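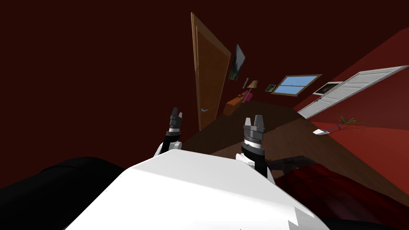
Monday, teleop in the sim bedroom

Started at 9:30 with the Rostel scene loaded and both arms on the hand controllers. Goal for the day was a clean set of demos for the door task: drive up, get the right gripper on the lever, push down, pull. The wooden door only. The white one is a later job.

First problem was the start pose. Goicoechea resets both arms with the fingers up and open, close in to the torso. Fine for a reset, but from there the first second of every demo is the operator turning the wrist over, and everyone does it differently. I set a fixed ready pose after the reset and moved the record trigger to the end of it. Old demos keep the old start. Don't mix the two folders.

Second problem, the head view. With the camera rolled over this far the floor runs uphill and I kept pushing the stick the wrong way. The roll is in the saved scene file, so reloading doesn't clear it. I zeroed the head joint by hand and saved under a new name. If you want to practice with the tilt on, use the old file, but don't record with it.

Recorded 38 demos before lunch, kept 31. The other seven:
– 4 where the fingers closed on air next to the lever
– 2 where the left arm drifted while I was looking at the right one
– 1 where I let go of the clutch halfway through the pull

The lever is small and teal, and from the start position it's hard to judge depth on it. Going in low and coming up under it worked better than straight on. I did the last ten that way and threw none of them out.

Left arm: I locked it in software after the second drift. Bisus still logs its joint values, so the file format is unchanged.

Latency was 305 ms on the first run, well over what I can drive with. Turned off the shadows in the viewer and it got usable. Shadows stay on in the recorded images, checked on two files.

To do:
– replay all 31 in Flunen with the lever friction turned up
– ask whether the bed needs collision on, I drove through the red cover once and got no contact warning
– new grip tape on the right hand controller, the trigger side is slippery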